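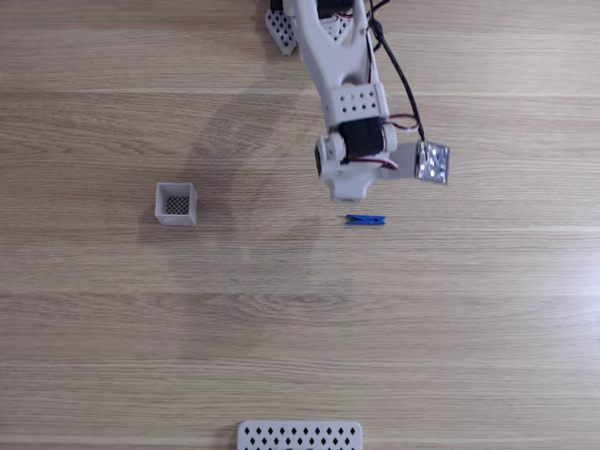 Blog > Faith > Reading Notes

Waiting without a date

05/06/2019

I finished the chapter on patience in our small group book last night and I have been arguing with it since. The writer says most of us are willing to wait on God as long as He gives us a deadline. I underlined that, then wrote "unfair" next to it, then erased "unfair."

In April I started praying every morning about whether to stay at my job at Catum. I gave it 60 days. I even wrote the end date inside the cover of my notebook. Li-hua Tu, who leads our group, saw it and asked what I planned to do on the day after. I didn't have an answer for her.

Psalm 130 says, "I wait for the Lord, my soul doth wait, and in his word do I hope." The next verse compares it to people who watch for the morning. A watchman has a rough idea when the sun comes up. He still can't make it come any sooner, and he has to stay awake for all of it. I had always read that verse as a restful one. Now I think it's about a person who is tired.

The chapter has 48 questions at the end, which is too many. We got through four. The one we spent the longest on was whether waiting and avoiding a decision look the same from the outside. Two people said yes. I said no, and then talked for ten minutes about Catum, so maybe I should have said yes.

I crossed out the date in my notebook this morning. I'm still going to pray about the job – just without the countdown. I also need to call my manager back, and I've put that off for a week. That part isn't waiting on God at all.

Next week is the chapter on anger. I haven't read ahead.

Search this blog
Enter keywords
Go

Recent Posts
Praying when the house is loud
What I got wrong about the book of Jonah
Hymns I skipped as a kid
Saying sorry first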